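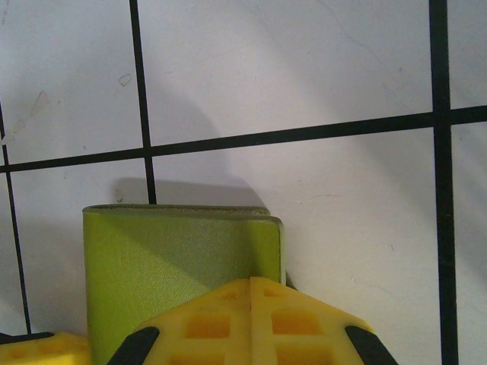 Fórum Metia > Bolsas, carteiras e miudezas > Conservação e limpeza

Tópico: Carteirinha verde-limão, o que eu passo (ou não passo) nela?

gaveta_de_baixo
Mensagens: 318

Oi, pessoal, boa noite! Leio vocês há bastante tempo e escrevo pouco, então já peço paciência, que eu me alongo mesmo.

Comprei num bazar de bairro uma pecinha verde-limão, dobrada, que uso como carteira mas que talvez tenha nascido como estojo de alguma coisa – até hoje não decidi. Não tem marca que eu consiga achar, nem etiqueta. O corpo é liso, com aquela granulação bem miudinha que a gente sente mais no dedo do que enxerga, e o canto da parte da frente é arredondado, uma graça. Me apaixonei pela cor na hora, que eu só tinha carteira preta e vivia perdendo no fundo da bolsa.

Minha dúvida é a beirada. A borda da camada da frente é de um verde mais apagado, puxando para o oliva, e no canto vai ficando mais pálida, meio acinzentada, descendo pela lateral. O resto continua vivo e alegre. Isso é sujeira de mão, é desgaste ou é acabamento de fábrica? Tenho em casa um pote de creme Rinaldi, o incolor, e estou com uma vontade enorme de passar, mas fiquei com medo de manchar.

Ah, ela fica quase sempre na mesa branca de linhas pretas aqui de casa, e contra aquele branco a diferença da borda salta aos olhos. Pode ser que eu esteja implicando à toa!

linha_e_agulha
Mensagens: 208

Boa noite, gaveta! Que cor boa, viu. Eu tive uma bolsinha nesse tom e ela me alegrava a fila do banco.

Larga o pote de creme por enquanto. Borda de tom diferente do corpo é muito comum, em muita peça a beirada leva uma tinta própria, e essa tinta quase nunca casa direitinho com o resto. Se o oliva corre por igual na borda inteira, eu apostaria em acabamento. O pálido do canto já me parece outra história, canto é sempre o primeiro lugar que raspa no zíper da bolsa, na chave, na quina da mesa.

Passa um pano de algodão quase seco numa parte escondida, de preferência por dentro da dobra, e olha o pano. Se vier verde, para tudo e volta aqui para contar.

tio_do_sebo

Discordo da colega, com todo o carinho. Verde claro suja muito, e sujeira em borda engana, fica uniforme também, pois a mão da gente pega sempre nos mesmos lugares. Minha capa de caderneta era amarela e foi ficando com a beirada cor de mostarda, e eu jurava de pé junto que tinha vindo assim. Limpei com sabão de coco diluído, pouquinho, e apareceu o amarelo de novo.

Antes de mais nada: é couro ou é sintético? Isso muda tudo.

gaveta_de_baixo

Pois é, tio, aí mora o problema. A vendedora disse que era couro, mas disse com uma cara de quem diria qualquer coisa para fechar o bazar e ir jantar. Não tem cheiro de nada. A granulação é toda parecidinha, fina, e eu li que isso é sinal de sintético, depois li que não é sinal de coisa nenhuma.

linha_e_agulha

Não é mesmo. Existe couro prensado com a granulação toda igual e existe sintético que capricha na irregularidade. Eu olharia a borda num lugar onde a tinta tenha falhado: no couro o miolo costuma ser fibroso, meio felpudo, e no sintético muitas vezes aparece uma trama de tecido. E por favor não vai fazer aquele teste do isqueiro que circula por aí, já vi gente chorar por causa disso neste fórum.

cera_e_flanela

Chegando agora com meu café da tarde. Vou discordar dos dois, desculpem! Eu não faria nada. A carteira está inteira, a cor está bonita, e a borda mais fechada dá um contorno na peça. Se fosse tudo verde-limão de ponta a ponta eu acharia com jeito de brinquedo.

Sobre o Rinaldi, uso o incolor nos meus sapatos escuros e gosto muito, mas em cor clara ele me escureceu uma alça que até hoje não voltou ao que era. Para cor viva eu prefiro o Grerier em pasta, numa quantidade de nada, com flanela. Isso se for couro, em sintético é gastar produto.

tio_do_sebo

"Não fazer nada" é como a minha caderneta chegou à mostarda, hein. Um paninho com sabão de coco nunca matou ninguém.

cera_e_flanela

Matou um porta-moedas meu, tio. A tinta da beirada descascou toda, parecia unha de fim de semana. Sabão em borda pintada eu não recomendo nem para quem me deve dinheiro.

mala_meio_cheia

Posso puxar o assunto para outro lado? Ela disse que a carteira mora em cima da mesa branca. Essas linhas pretas são impressas, são de fita, são rejunte? Pergunto por experiência própria: eu tinha marcado minha bancada com fita preta para cortar tecido, e a cola vazava um tiquinho nas laterais no calor. Tudo o que era claro e dormia ali pegava uma sombra. Levei 4 meses para desconfiar da mesa, e enquanto isso brigava com as minhas mãos, com o hidratante, com a cachorra.

gaveta_de_baixo

Mala, você me deixou com a pulga atrás da orelha! A mesa já veio assim com a casa, com linhas de grossuras diferentes, tem uma bem mais grossa que as outras. Nunca me perguntei do que eram feitas. Passei o dedo agora e não senti cola, mas aqui está fresco. Por via das dúvidas a carteira vai dormir na gaveta, em homenagem ao meu nome de usuária.

E fiz o teste do pano na dobra, umedecido só com água, como a linha mandou. Não saiu verde nenhum! Na borda passei bem de leve e o oliva ficou igualzinho. Estou tendendo para o lado do acabamento, com perdão do tio.

tio_do_sebo

Água sozinha não tira gordura de mão, mas está perdoada.

linha_e_agulha

Que bom que não soltou cor! Se um dia o canto pálido te incomodar de verdade, na feira de Geloldale tem uma banca que retoca borda na hora, a fila anda em dezembro também. Levei duas peças lá e elas voltaram bem bonitas. Só mostra a carteira de perto antes, verde-limão é chato de acertar e eles às vezes fazem mais escuro.

cera_e_flanela

Geloldale é ótima, mas chega antes das 8 da manhã, depois disso é só cotovelo.

gaveta_de_baixo

Anotado! Vou deixar o pote de Rinaldi quieto no armário e levar a carteira para passear na feira quando der. Se alguém souber me dizer se isso é carteira ou estojo, continuo aceitando palpites. Os cartões entram apertados, mas entram.

mala_meio_cheia

Palpite meu: estojo de óculos dobrável. E confere essas linhas quando esquentar!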